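The Cloth That Wants to Be Touched

Velvet is back in the home catalogs, and I would like to know who asked for it.

By December I had been sent four press kits on the subject, all of them sure that people are tired of linen and want something with a nap. Pullow, which used to sell plain cotton bedding to people like me, now has a velvet line in 36 colors. The headboard version costs $439. Its brochure calls the fabric "an invitation to slow down," and I have read that phrase several times without learning what it means.

I asked for the fiber content. It took three emails. The answer was polyester, all of it, knitted on a backing and brushed. Strictly speaking, a knitted pile like that is closer to velour. Velvet is woven, usually as two layers face to face with the pile running between them, and a blade splits the layers apart. Pullow's spokesperson told me customers "don't shop by construction." I'm sure they don't. It's hard to shop by something left off the tag.

Mostafa Radwan has upholstered chairs for a living long enough to have seen velvet come and go twice. He does not hate it. He keeps a bolt of cotton velvet from a small mill called Ouali on a high shelf and gets it down when somebody wants a dining seat done properly. What he objects to is the word "performance," which now gets stuck to nearly every synthetic pile on the market.

"Performance of what?" he said. "They rub it with a machine until it wears, and they write down the number. Nobody's kid is a machine. A kid brings a fork."

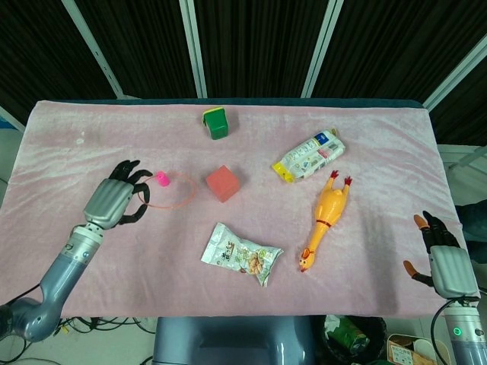 He has a point about the rub tests. They measure flat wear, the slow kind, and most of the velvet I've owned was ruined in other ways. It was leaned on for an afternoon. It was folded in a drawer and kept the fold. A mug sat on it. Pile that has been crushed by heat and weight can sometimes be coaxed up with steam and a soft brush, but the same steam can flatten a cheap synthetic for good, and the care label on my sample from Drimeck said only "spot clean with care."

I lived with that sample for eight weeks, thrown over the arm of a couch. It collected cat hair from a cat that lives next door. It did look lovely in the evening with one lamp on, and I'll give the catalogs that much. At noon it looked like the inside of a jewelry box from the mall.

Cament, which makes table covers, takes a different line and says its velvet "wears in." I asked for a photograph of one that had. They sent me another brochure.

Radwan's own advice is dull, and I trust it more for that. Buy a yard before you buy the couch. Sit on it in jeans. Run your hand against the nap and see whether it comes back by breakfast. If the seller won't cut you a yard, buy corduroy.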